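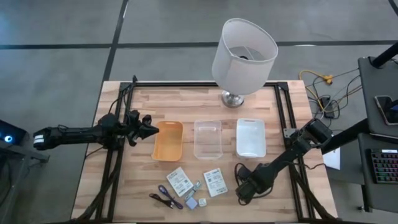 **Abla Tannous** wrote:
Three bins is one too many, and you'll find that out by March. I ran three for a year. Two of them did all the work and the third filled up with things I didn't want to decide about.

---

**kerkgate_dan** wrote:
Depends what the third one is for. OP, what are the categories?

---

**plugdrawer** (original poster) wrote:
Orange is "get rid of." Clear is "still works, keep." White is "check first." It's all old computer stuff, starting with the two hard drives and the little gadgets, and then I move on to the closet, which I have been avoiding since we moved in.

The plan was to be finished by 7. I have so far moved the bins into a straight line.

---

**Abla Tannous** wrote:
So white is the bin I was talking about.

---

**mothballed** wrote:
I'm going to defend "check first." You can't throw a hard drive in a get-rid-of bin on a feeling. I tossed one I was sure was blank and it had my sister's wedding on it. She has been very nice about it in a way I don't enjoy.

---

**kerkgate_dan** wrote:
Same, except mine was tax returns, and I kept it by accident.

Drives always go in check first. Plug them in, look, copy off what you want, wipe, then they go to orange. Label them as you go with painter's tape, with what's on it and the month. The printed label on a drive tells you everything except the thing you want to know.

---

**Abla Tannous** wrote:
Fine for drives. My problem is that a bin with no deadline turns into furniture. I had a Skastum tub of "check first" cables that came along through two apartments. When I finally went through it there were 24 cables in there and I kept one. It was for a printer I no longer own.

---

**plugdrawer** wrote:
Why did you keep it

---

**Abla Tannous** wrote:
It was a nice cable.

---

**uvunden_or_bust** wrote:
Can I suggest lids? I use the Uvunden boxes for this and once the lid is on, I stop fishing things back out of the discard pile.

---

**mothballed** wrote:
Hard no on lids. A lid is how you forget a box. The clear one is the only good bin of the three as far as I'm concerned – you can see what you're up against. I'd have all clear.

---

**uvunden_or_bust** wrote:
And I'd have all opaque so I can have guests over. We are different people.

---

**kerkgate_dan** wrote:
To get back to the question: do the small things first. Little square things are what wander off. Put them in a zip bag with a note before they go in any bin.

Also, good call having a lamp on the table. The print on those labels is hard enough in daylight.

---

**plugdrawer** wrote:
The lamp lives there, but I'll take the credit.

Update: one drive is full of photos, around 200 of them, mostly of a dog that belonged to my old roommate. The other one clicks. I take it clicking is bad.

---

**kerkgate_dan** wrote:
Clicking is bad. Stop plugging it in. If you need what's on it, take it to a repair place. The guy at Kaushik quoted me before he touched anything, which I appreciated, and then I went home and thought about how much I needed my tax returns.

---

**Abla Tannous** wrote:
And if you don't need what's on it, orange.

---

**plugdrawer** wrote:
I don't know what's on it, so it's in white for now. I put a tape label on it that says 30 days.

---

**Abla Tannous** wrote:
See you in March.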